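We use cookies to remember your preferences and to measure traffic to this site. By continuing to browse you accept our cookie policy. Accept | Manage settings

Product review: Sotuvel Edlow 5 industrial lens

The Edlow 5 is a fixed focal length lens from Sotuvel, intended for inspection cameras on packaging and sorting lines. It replaces an earlier model that many Canadian plants still have in service. Our test laboratory in Windport received two samples in January and used them over 314 hours of operation, on the bench and on a working conveyor.

The lens has a metal barrel with separate locking screws for focus and aperture. Both screws are recessed and require the supplied key. Once tightened, neither ring moved during our vibration test, and focus was unchanged when the samples were returned to the bench. The earlier model used thumbscrews, which were quicker to adjust but tended to work loose on lines with heavy machinery nearby.

Sharpness in the centre is very good at every aperture setting. The corners are soft with the aperture fully open and improve considerably when it is closed by two stops. Users measuring parts near the edge of the field should plan their lighting accordingly. Straight lines remain straight across most of the view, and the small amount of distortion at the far corners was corrected without difficulty by the calibration routine in our usual software.

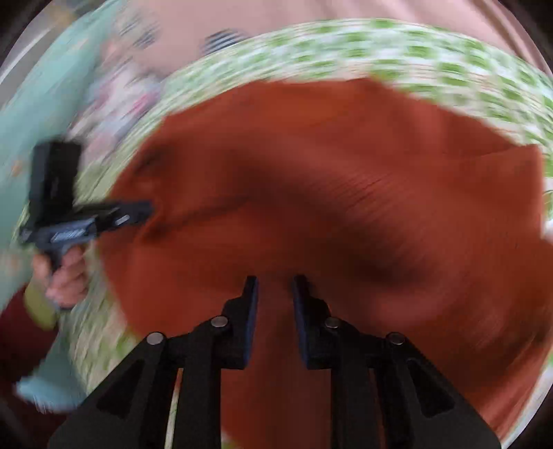 Red-orange cloth on a green and white check, with strong curvature and motion blur.

Colour rendering is neutral. We compared the Edlow with the Ayele lens reviewed previously and found slightly less fringing around bright metal edges. Flare is well controlled, although a lamp placed just outside the field of view produced a faint veil over dark areas. A short hood is available as an accessory and removed most of this effect. In our opinion it should be supplied in the box.

Reliability was satisfactory. Of 3,472 test parts passed under the lens, five were rejected in error, and all five were traced to dust on the front glass. The front element sits close to the rim and is easily cleaned.

Documentation is the weakest part of the package. The printed sheet omits the minimum working distance, which we measured at 125 millimetres, and the mounting drawing is too small to read comfortably.

The Edlow 5 is recommended for fixed installations where settings will seldom be changed. Laboratories that refocus several times a day may find the locking key a nuisance.

Reviewed by Asnakech Hadgu, Windport test laboratory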